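About Clevgate

Clevgate checks what clothing labels say. We started because one of us paid too much for a "lifetime" sweater from a shop in Briltunton and had holes at both elbows by December. The seller blamed the washing machine. The washing machine had no comment.

We have been at it for 3 years now. In that time we have read 458 care labels and product pages, and bought and worn 141 of the garments behind them. We pay for everything ourselves. Brands do offer us free samples, and we send them back, as we doubt that a free sample is the same thing you get in the mail.

Most of what we find is dull. The garment is fine, the price is high, and the words on the tag mean very little. "Premium" has no definition we have ever been able to pin down. "Breathable" can be said of a fishing net. "Tested" should make you ask who did the testing and for how long, and when we write to ask, the usual answer is a link back to the page we were asking about.

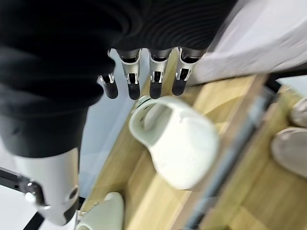 Stretch is the claim we trust least. A store will let you pull a cuff once and watch it snap back, and that tells you how it behaves on its first day. Black ribbing is the hardest to judge by eye, and with a soft surface like the one in the photo, all fine curved ridges, you could look for a long time without learning whether it will keep its shape. So we wash it, hang it, measure it and wash it again, 40 times if it lasts that long. We publish the measurements even when they're boring.

Our longest-running project is called Grukia. It's a plain list of words used to sell clothes, with what each one promises and what we think it's worth. Some entries have been argued over for months — "natural" is on its fifth draft and we still don't like it. If you think we have one wrong, write in. We have changed our minds before, and the old versions stay up so you can see where.

A second project, Lūse, covers repairs. We were doubtful about that one too, and we remain doubtful about most iron-on patches.

Clevgate is paid for by readers. There are no ads and no store links. We don't give out badges or seals, and if you see one with our name on it, please tell us where.

Page last checked 9th March.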